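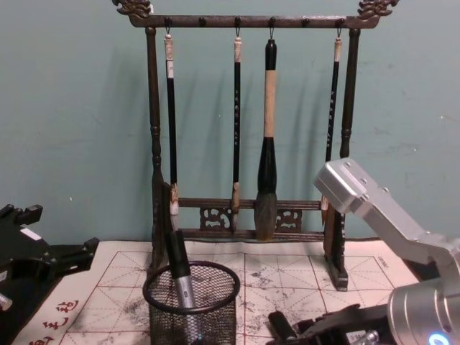 Getachew Hailu
List member, Neltville Brush and Ink; looks after the supply notes

Re: [neltville-brush] Soaking new brushes overnight?
January 29, 2026

Xiuying Tang wrote:
> The Nedero leaflet says a new brush should sit in cold water
> overnight before first use, and then be conditioned with their
> rinse for 8 days. I did the soak with two of mine and the glue
> at the base of one has gone soft. Is the leaflet wrong or did
> I do it wrong? Also, has anyone tried the rinse? It is not cheap
> and I would like to hear from people who don't sell it.

Xiuying, I don't sell it, so here goes.

I think the leaflet is wrong, or at least written by somebody who wants you to buy another brush by June. The starch in the tip of a new brush comes out in lukewarm water in a few minutes. Press it gently between your fingers, change the water, do it again. I have never needed more than three changes. What an overnight soak does beyond that, I can't say, except that it keeps the base wet for hours, and the base is where the hair is glued in.

Was it the whole brush under water or only the tip? The leaflet I have (an older one, maybe they changed it) doesn't say, and it seems like the first thing they ought to say.

As for the rinse. I bought a bottle of it, and then the Shi one as well when people here started praising that. I used the Nedero on one goat hair brush and plain water on its twin, same ink, same paper, for most of a winter. I could not tell them apart. My wife could not tell them apart either, and she picked the plain water one as "the nice one." That is two brushes and two people, so don't go quoting me as proof. But the label says the rinse "restores natural oils" and I would like to see one page of anything behind that. I wrote to them and got a coupon.

The Shi rinse smells better. That's all I have on the Shi.

While I'm at it, I'd also be careful with the advice that went by last month about washing with shampoo after every session. If you use bottled ink with a lot of binder in it, fine, maybe a drop now and then. If you grind your own, water has been enough for me – and I am lazy about it. The brushes I've lost were lost to ink drying up near the ferrule, where I couldn't see it, and no shampoo got it out afterward.

Drying: tip down, out of the sun, shaped to a point first. Some people say flat is just as good. Could be. I hang mine from habit and I haven't tested it.
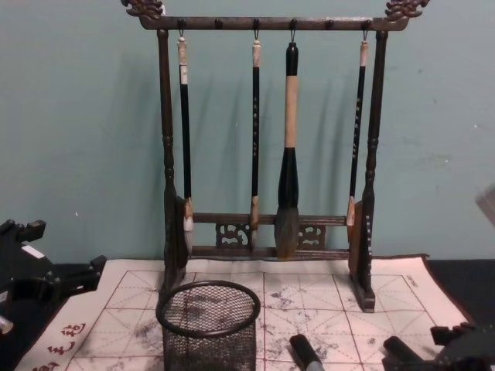

Brush rack with six pegs, brushes on four of them.

Do not put the little plastic cap back on. It came up again at Nurker, where the fellow at the counter told me the cap "keeps the shape." It keeps the damp in, and it bends the outer hairs every time you miss the opening. I throw them away when I get home.

On the soft glue, let it dry all the way through before you touch it, a few days at least. If the tuft is still tight after that, I'd just use it. If it wobbles, you can reset it with a bit of epoxy, though on a cheap brush I wouldn't bother. What did you pay? If it was one of the 100 series ones I'd ask Nedero for a replacement, seeing as you followed their own leaflet – keep the leaflet.

And if anybody has run a fair comparison on the rinses, with more brushes than I had, please post it. I'd be glad to be wrong, I still have most of a bottle.

Getachew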